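List: Haltberg Building Users
Subject: Re: Booking rules for the shared meeting rooms from July
Date: Tue 27 September

Dear all,

The office has received several replies to the notice on meeting room bookings, most of them raising the same points as the message quoted below. We are answering on the list so that every tenant has the same information.

> The notice says that a room not taken up within the first part
> of a booking will be released. Our team on the upper floor often
> starts late when a visitor has been held up at the front desk.
> Does the release happen automatically, or does a person check
> first? We would also like to know why Stundurby can no longer
> be booked for a whole day, when we have done this every month
> since we moved in.
>
> Lastly, the charge for cleaning appears on our July statement
> twice. Is this a mistake?

On the first point, the release is automatic. The booking system frees the room 8 minutes after the start time unless someone has pressed "Arrived" on the panel by the door or in the booking page. Any member of the booking team may do this from their own desk, so a visitor held up at reception need not cost you the room. If a room has been released in error, please telephone reception before moving anyone who has since gone in.

On the second point, Stundurby may still be booked for a whole day, but only by request to the office and with at least four working days' notice. Ordinary bookings are limited to three hours. The limit was brought in after the spring review, when tenants told us that the larger rooms were hard to find in the middle of the week. Arkar and Imai are not affected and may be booked for any length of time between opening and closing.
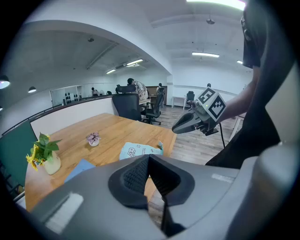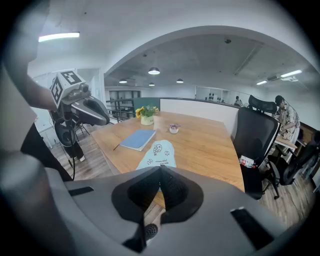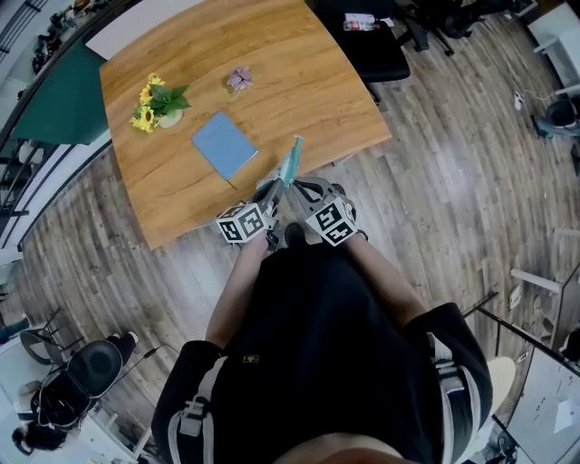

Tenants have also asked about furniture. Tables and chairs should stay in the room to which they belong. Chairs borrowed from Arkar for a large meeting must be returned the same day, and we would ask you to enter this in the "Notes" box when you book so that the next group is not left short. Extra chairs can be ordered from reception at no charge.

On the third point, the second cleaning charge was an error. It affected every tenant who had a booking that ran across the end of the month. The amount will be credited on the next statement and you do not need to write to us to claim it. If the credit does not appear, please reply to the accounts address and not to this list, and give your tenant number.

We can also confirm the following, which was left out of the first notice:

Hot food may be served in Stundurby only. Cold food and drinks are allowed in all rooms.

Each tenant may hold up to 100 hours of forward bookings at any one time. Repeat bookings count towards this figure in full.

Cancellations made before noon on the previous working day carry no charge. Later cancellations are charged at half the usual rate, except where the building itself has had to close.

The door panel outside Imai is being replaced. Until the new one is fitted, please use the booking page to mark your arrival, or ask reception to do it for you.

One tenant asked whether unused hours may be passed to another firm in the building. The lease does not allow this at present. The question has been placed on the agenda for the next tenants' meeting, and written comments may be sent to the office beforehand.

Yours faithfully,

Building Office
Haltberg

To leave this list, send a blank message to the list address with "unsubscribe" in the subject line.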